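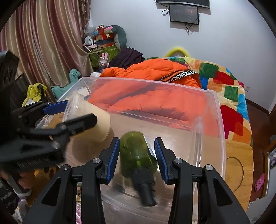

Manikandan Reddy told us, quite early in our conversations, that he had never once gone to a film on its first morning for the story, and that "the story you can get from your cousin by lunchtime." What he went for was the noise, the whistling when the hero's name came up, and the songs (he could still sing most of them, and he did!). We came to be very fond of this remark, and it shaped a good deal of what follows.

Figure 1. Clear storage bin with a green bottle lying inside it.

4.2 Going for the songs

Of the 80 viewers who kept diaries for us in Bangera and Puvska, 45 wrote more about the songs than about any other part of the film, and many of them did so before they had even bought a ticket. A family drama of this sort reaches its audience in pieces - first a title, then a tune on somebody's phone, then a trailer - and by the time the lights go down people feel they are visiting relatives they already know. Sharada Kurup wrote in her diary that she had hummed the wedding number from Altevia all through April and was a little cross to find it shortened on the screen.

We had expected the older viewers to be the ones who cared most for the music, and it was a pleasant surprise to read the younger diaries and find the same affection there, often with the lyrics copied out in full. Only five diarists said they would have liked a film with no songs at all, and two of those had just sat through Brotine, whose second half they found very long. Their complaints were mostly with where the songs had been placed, a matter we take up in Section 4.3 along with the question of the interval.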